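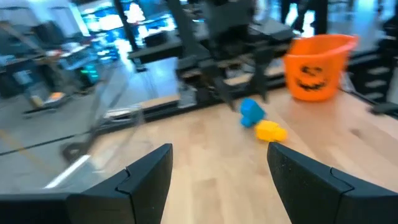

Blocks in a Bucket: What We Learned From the World's Simplest Cleanup Game
Project report by Mahfuz Cassim, Prarkum summer workshop
Jul 20, 2020

When I told my family my summer project was about putting toy blocks into a Halloween bucket, they thought I was kidding. I wasn't, and I had a great time! My question was simple: does the container you put toys away in change how well the putting away goes?

I got interested in this while babysitting my cousins in June. They own a perfectly good storage box with a lid and they never use it. But give them a trick-or-treat pail and suddenly everything on the floor has to go in. I wanted to see how much of that was the fun of the thing and how much was just the shape.

What I used

The main container was an orange plastic pumpkin bucket with a big toothy grin. I compared it with a flat tray and a shoebox. For toys I stuck to chunky plastic building blocks, mostly the blue and yellow ones, because they show up so well on a light wooden table (and because we had lots of them). Every round began with blocks set down on the tabletop and ended when they were all in the container or somebody gave up.

How I counted

I logged every single block as "in," "bounced out" or "missed." Over the whole project that came to 1,453 tries, and 1,212 of them ended up in the container. I did the rounds in sets of 40 so that I could take a break and check my tally sheet — very necessary, as my handwriting gets terrible when I'm excited.

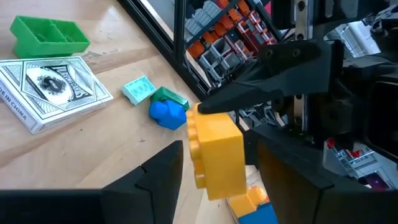 The way a block is turned matters more than I expected. Held with the studs facing sideways, it has big smooth sides to grip, and you can let go cleanly. Held by the studs themselves, it tends to twist as it drops. I hadn't planned to record this at all, so my first few sets don't have it, and I wish they did.

Results

The tray had the fewest misses but the most bounces, since there's hardly any wall to stop a block from hopping back out. The shoebox was solid and kind of boring. The bucket was the surprise! Its round rim made people miss a little more at first, but once a block was inside, it stayed inside. And my cousins asked to do extra rounds with the pumpkin, which they did not do for the shoebox.

Problems

My drop height wasn't always the same. I tried marking it with a ruler and some tape, but the tape kept peeling off. I also changed tables once, in the second week, and I can't rule out that the new one made the tray slide more.

Next time I'd like to try a taller bucket and some softer toys, and write down the block direction from the very first set.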